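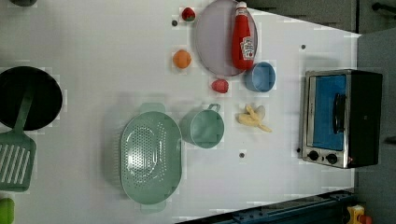
Lighting tips for the kitchen and workbench

Most complaints about LED lighting at home come down to where the light is put and what is in front of it. These tips cover under-cabinet strips, work lamps and the small repairs that go with them.

Put the strip at the front
Mount under-cabinet strips just behind the front lip of the cabinet. A strip at the back lights the wall and leaves your hands in shadow. If the counter is glossy, you will see each diode as a dot. Use a channel with a frosted cover and the dots blur together.

Test before you stick
Lay the strip out on the counter, connect it and run it for an evening. Wipe the cabinet underside with rubbing alcohol and let it dry before you peel the backing. The adhesive is good for one try.
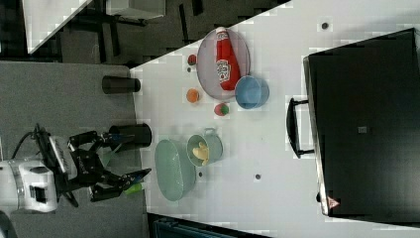

Match the color
Bulbs bought a year apart often look different side by side, even with the same number on the box. Buy spares when you buy the set. For a kitchen I use 2700K everywhere except over the sink. Look for a CRI of 90 or higher if you want meat and tomatoes to look right.

Clean the lens, gently
Grease on a plastic cover can dim a lamp a good deal.
1. Switch off and let it cool.
2. Wash the cover in warm water with a drop of dish soap.
3. Dry it with a soft cloth - paper towels scratch acrylic.
Never use window cleaner with ammonia on polycarbonate. It turns cloudy and stays that way.

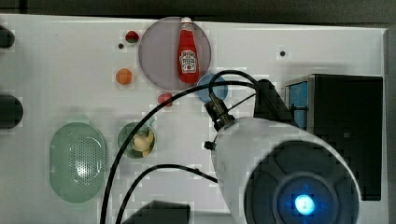
Stop the flicker
Old dimmers were made for loads of up to 200 watts or more and don't behave well with one 9 watt bulb. Try a dimmer rated for LEDs first. If the light still flickers at the low end, look for a trim screw under the dimmer plate. Turn the power off at the breaker before you take the plate off.

Two lamps at the bench
Set one on each side, a little above eye level, so the shadows from your hands fill in. For finding scratches in varnish, switch one off and lay the other nearly flat to the surface.

Tip on sink lights sent in by Hrefna Steinarsdóttir: a narrow-beam bulb there lights the dishes and stays out of your eyes.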